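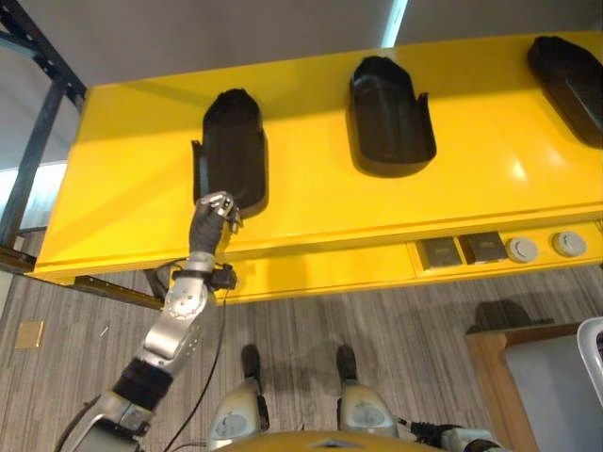

The Trakum table in yellow

I've had this table in my own workroom since March and I still love the color - glossy, loud, impossible to lose your keys on. It's big, too, so two of us can spread out and nobody's elbows touch!

The front edge has a recessed strip with two square sockets (dark brown) and two round white buttons, so nothing sticks out where you lean.

The black plastic trays are sold separately. They're rounded and deep, with little side tabs that stick out like handles, and I'd get three if you have the space. I keep screws in one and snacks in another - don't mix those up.

Wipe the top with a soft cloth, please, no scrubby pads. Delivery takes roughly 18 days. Questions go to Oana Vasiliu at the shop desk, she answers fast.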